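Getting a fitted sheet to stay put

A fitted sheet that rides up on one side is usually the wrong depth for the mattress, or it was put on in the wrong order. Measure the mattress depth at the side seam, topper included, and buy a sheet with at least 4 cm to spare.

Start with the far corner at the head, where the bed is hardest to reach. Do the opposite corner at the foot next, then the other two. Pull the elastic right under the mattress at each corner before you smooth the top.

If the bed is pushed up against a wall, pull it out 6 inches first. Fabric bunches along the wall side when you tuck by feel.

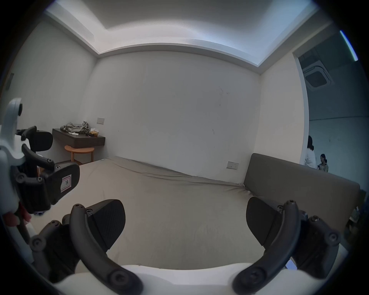 One reader from Feltholm wrote in that she gave up on moving the bed and sewed a strip of coloured ribbon inside the two head corners, so she can find them straight out of the dryer. She also says 100 per cent cotton shrank on her after a few hot washes and she now washes everything on warm.

Sheet straps help with a deep mattress. The Bivik ones clip on crossways underneath and cope well with heavier fabric. Check the clips when you change the bed, as the teeth loosen over time.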